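5.3 Early finger closure during the table-clearing task

Of the 288 episodes run at the Stanimside bench, 89 ended without the requested object in the basket. Most of these were ordinary misses, where the fingers closed on air or knocked the object away, and they are covered in Section 5.2. In 13 episodes the cause was different. The gripper began to close while the arm was still moving down, before the fingers were level with the object. We treat these cases separately because the arm went on pushing after contact, and because the fault did not show up in the log as an error.

The first case was noticed by the operator, who heard the fingers strike the table and pressed the stop button. The log for that run showed a normal descent, a normal close command and a grasp marked as complete. The controller had taken the rise in motor current as a sign that an object was held, when the fingers were in fact pressing against a hard surface. The arm then tried to finish its downward path, and the load at the wrist rose until the stop was pressed. No one was hurt. One fingertip pad was torn and had to be replaced before work could go on.

We traced the fault to the way two messages were timed. The arm and the gripper are driven by separate processes, and the close command is meant to wait for a message saying that the arm has reached its target height. When the planner changed its target part of the way down, the message belonging to the old target was sometimes still in the queue. The gripper process read it, found nothing wrong with it and closed. The delay needed for this to happen was short. In repeated bench tests with the planner forced to change its target, an added delay of 100 ms was enough to bring the fault on every time.

Changes of target were more common when several objects lay close together or shared a container. Figure 4 shows the table during one run, seen from the wrist. A bowl holding toy food pieces is between the fingers, and the laundry basket stands to the left. 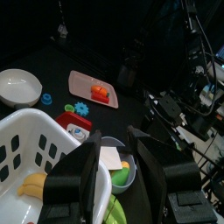
Figure 4. Wrist camera view of the table-clearing task, with the gripper over the work area.

Two changes were made. Each height message now carries the number of the target it belongs to, and the gripper process throws away any message whose number does not match the current one. We also added a limit on the downward force at the wrist, which halts the arm whatever state the gripper reports. The first change deals with the fault itself. The second was added because other faults could lead to the same kind of contact, and the current reading from the fingers cannot tell a table from a toy.

The forced-change tests were then repeated at the same added delay, and early closure was not seen again. The force limit did stop the arm during later runs when a finger came down on the rim of a container. These stops are counted as failures in Table 3, although the arm could be restarted by hand. Episodes recorded before the changes have been kept in the results and have not been run again.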